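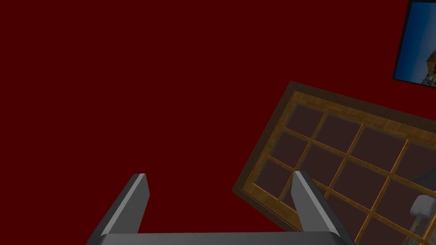

Framed picture and lattice panel against dark red

Can a parish council candidate stand in two wards?
Posted by Anouk Schouten, 20 December 2020

I live in Stusley and work in Rendberg. Both wards of our parish have a vacancy coming up and neither had a contest last time. Can I put papers in for both and see which one I win? I have two people ready to sign for me in each.

Ubaldo Ferri
You can hand in papers for both, but you must withdraw from one before the deadline for withdrawals. If you don't, you are treated as withdrawn from both. Ring the elections office at the district council and ask for the timetable. Get them to check your forms informally while you are there, as small mistakes in the address get papers rejected.

Bienvenido Quiambao
Pick Stusley. People vote for who they know.

Gobnait Fahy
Ubaldo is right. Our ward has 1000 voters and most never meet a candidate, so start knocking on doors by March.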